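Bin liners in the guest room, August 17, 2022

The small bin in the Nallwood room takes a 9 litre liner. I had been using 35 litre bags and folding the surplus under, and they slipped.

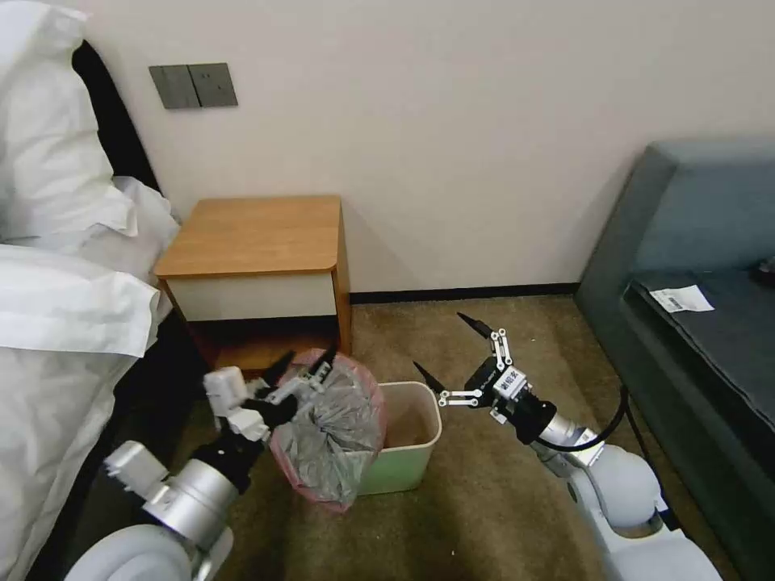 Bartosz Szulc

The bin has pale green sides and a white rim. Gather the bag at the neck, lower it in, then turn the top out over the rim. Leave almost 7 cm of overhang all round.
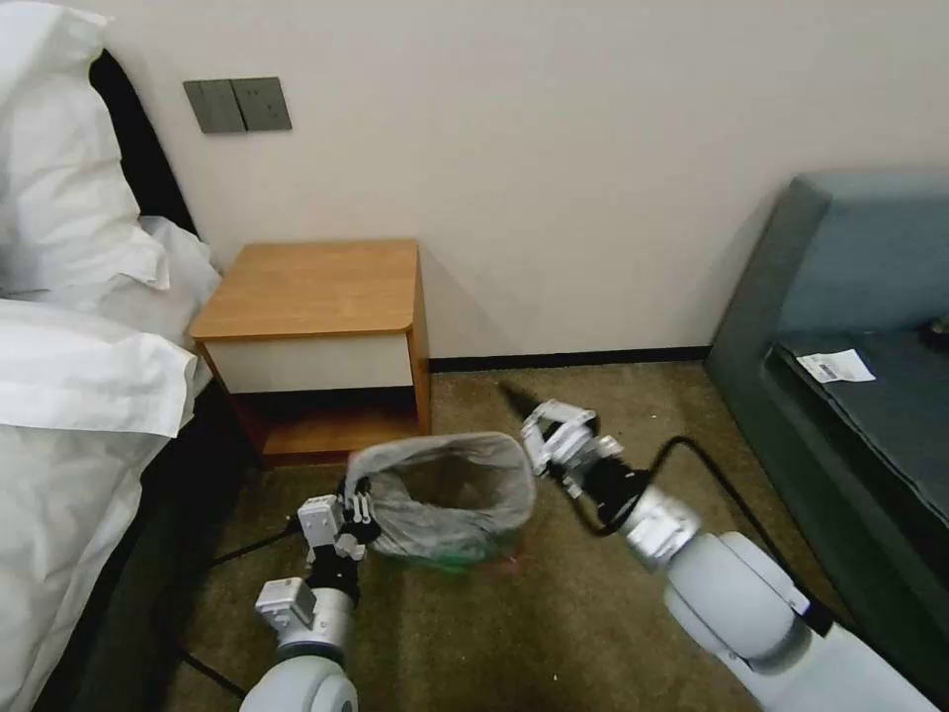 *Bin with a clear liner, in front of the nightstand.*

Fit is mostly a matter of trapped air. Press the liner into the corners before folding the top down. 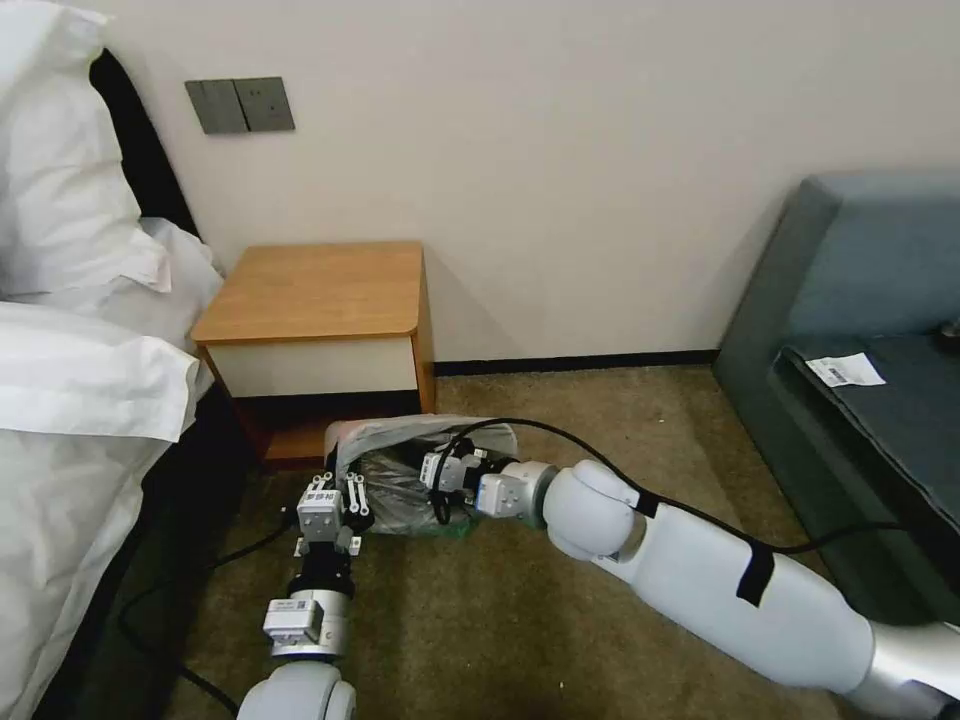 I buy liners in boxes of 300 and would like to store a few in each room. A roll in the bottom of the bin gets damp if anything leaks. The nightstand has a drawer below its wooden top, and a flat stack should fit there. I'll check the stock again in December.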